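The woman who came back to the choir

When I call Eftychia Spanos, she asks me to wait, because a pot of soup is on the stove. After two minutes she returns and says she is ready to speak about singing.

She moved to Cernesden at the age of 34 and knew only her landlord there. "In the first October I was talking mostly to the radio," she says. Then she saw a paper in the bakery window. The town choir was looking for altos, and it was not necessary to read music.

She stayed nine years. After that she stopped for a long time, first for her work and later for her knees. The rehearsal room is on the third floor.
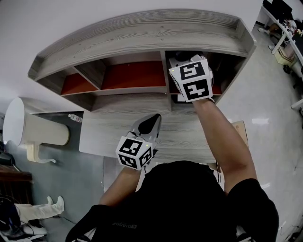
Page 34

What made her return? "Poul Arnardóttir telephoned me," she says. He is the conductor since last winter. "He told me they had a chair for me by the door, and that I may sit for the whole concert if I like. I said I will think. I was there on the same Thursday."

Her voice became lower in these years, and she sings now with the tenors. She was a little ashamed in the beginning. "The men were very polite. One of them gave me his pencil, and I still have it."

The choir prepares a program of harvest songs, two of them in Danish. Eftychia finds the vowels difficult and practices them while she washes the dishes. Her neighbor has already asked if she is feeling well.

I ask if she gets nervous before a concert. "Always, until the second song," she answers. "The first song I don't remember afterwards."

The concert is on 15th May in the old school hall, and the doors open at seven.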